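4.2 Sortieraufgabe: Besteck und Kochwerkzeug

Die Frage, ob Maschinen Hausarbeit bereits übernehmen können, wird in der Literatur meist anhand einzelner Greifvorgänge behandelt. Für den Einsatz in einer Wohnküche ist diese Größe wenig aussagekräftig. Wer eine Schublade einräumt, greift selten ein isoliertes Objekt; gefordert ist eine Folge von Entscheidungen über Zugriffspunkt, Orientierung und Ablageort, wobei jeder Fehler die Ausgangslage des nächsten Schritts verändert. Die Aufgabe Drernine bildet diesen Fall in reduzierter Form ab: Kleinteile aus dem Küchenbereich sind auf offene Behälter zu verteilen, die nebeneinander am hinteren Tischrand stehen.

Grundlage sind 643 Vorführungen, die mit zwei handgeführten Greifern aufgezeichnet wurden. Die vorführende Person arbeitet also mit derselben eingeschränkten Kinematik, die später dem Roboter zur Verfügung steht. Fingerspitzengefühl und das Nachfassen in der Handfläche entfallen -- und damit zwei Mittel, mit denen Menschen ungenaue Griffe gewöhnlich ausgleichen. Abbildung 4 gibt den Arbeitsplatz wieder. Im rechten Greifer sind ein Tafelmesser mit braunem Holzgriff und eine Gabel gemeinsam gefasst, im linken Behälter liegen dünne, dunkle Stäbchen über Kreuz.
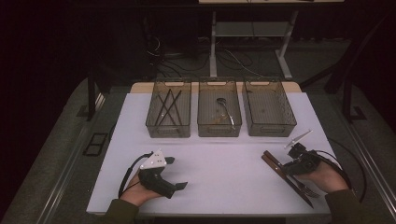

Salazar wendet gegen diesen Aufbau ein, eine Vorführung mit Handgreifern messe vor allem die Geschicklichkeit der Person und sage über die Reife der Maschine nichts aus; ein Haushalt bestehe zudem aus Schubladen, Spülbecken und nassen Händen, kaum aus Tischen mit freiem Zugang von oben. Der zweite Teil des Einwands trifft zu und wird in Abschnitt 6 aufgegriffen. Zum ersten Teil ist anzumerken, dass die Vorführungen hier ausschließlich als Trainingsdaten und als obere Schranke dienen. Die Bewertung der Maschine stützt sich auf 106 autonome Durchläufe, die getrennt davon durchgeführt wurden.

Abbildung 4: Arbeitsplatz der Aufgabe Drernine während der Vorführung.

Als erfolgreich gilt ein Durchlauf, wenn alle Gegenstände im vorgesehenen Behälter liegen und keiner über den Rand hinausgefallen ist. Ein Umgreifen zwischen den beiden Armen ist zulässig, ein Eingriff von außen führt zum Abbruch. Die Reihenfolge ist freigestellt. Das Verfahren Traleo wurde ohne weitere Anpassung gegen die Vergleichsmethode Jiderard getestet; beide erhielten dieselben Trainingsdaten und identische Startanordnungen.

Die Gegenstandsklassen stellen unterschiedliche Anforderungen. Besteck liegt flach auf und bietet zwischen Griff und Tischplatte kaum Spiel, so dass die Backen entweder an der Kante ansetzen oder das Teil zunächst kippen müssen. Lange Stäbchen lassen sich leichter fassen, drehen sich aber bei mittigem Griff um den Kontaktpunkt und stoßen beim Absenken an die Behälterwand. Ein Schneebesen besitzt eine nachgiebige Seite und eine starre; Griffe am Drahtkopf sind möglich, ergeben jedoch eine schlecht vorhersagbare Endlage. Flache Holzwerkzeuge verhalten sich gutmütig, solange der Stiel frei liegt.
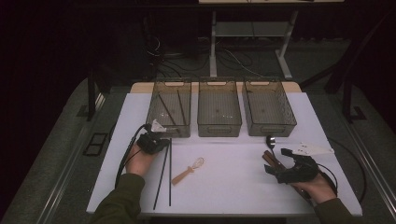 T. Salazar

Stellungnahme zu Abschnitt 4.2, im Einvernehmen mit den übrigen Beteiligten aufgenommen. Die Unterscheidung zwischen Trainingsdaten und Bewertung wird akzeptiert. Offen bleibt die Frage der Dauer. Eine Maschine, die eine Handvoll Besteck korrekt, aber sehr langsam verteilt, entlastet einen Haushalt nur dann, wenn sie dabei unbeaufsichtigt bleiben darf. Für gewerbliche Küchen gilt dies in verschärfter Form, da dort der Takt durch die Spülanlage vorgegeben ist.

Die Ergebnisse sollten daher nach Ablageerfolg und Zeitbedarf getrennt gelesen werden. Bei Traleo entfielen die meisten Abbrüche auf das Absenken langer Teile, bei Jiderard auf den ersten Kontakt mit flach liegendem Besteck. Für die Praxis wiegt der zweite Fehler leichter: Ein misslungener Zugriff kann wiederholt werden, ein quer über zwei Behältern liegendes Stäbchen blockiert auch alle folgenden Ablagen. Eine Strategie zur Behebung solcher Zustände fehlt beiden Verfahren. Die zusätzlichen Versuche hierzu sind für November vorgesehen und gehen in die vorliegende Auswertung nicht ein.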